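Home Testers Wanted for the Sirkness Two-Arm Kit

Do you have a sturdy table, a little patience and a soft spot for machines that help out? Then we would love to hear from you! Groris is looking for 9 households to live with our Sirkness two-arm kit for 8 weeks, starting in March, and to tell us plainly what they like and what drives them up the wall.

You don't need any technical background – Waltraud Meinecke from our support team will come by to set everything up and stay as long as you have questions. After that we ask for three short sessions a week on everyday jobs, such as pouring a drink, and a few lines in a notebook after each one. Testers may buy their kit at half price when the trial ends.

To apply, write to Rosalba Monti at our Hirkeck office and tell her a bit about your home.

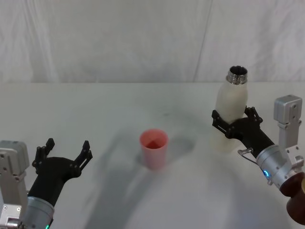
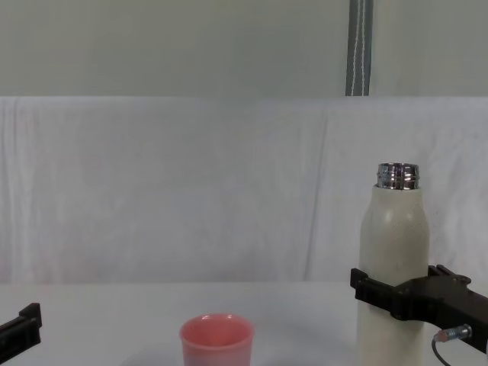
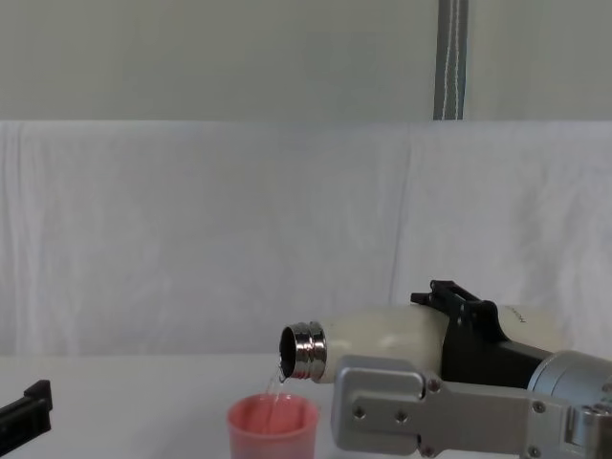
The Sirkness kit with a white bottle and a pink cup. Water is being poured in the last picture.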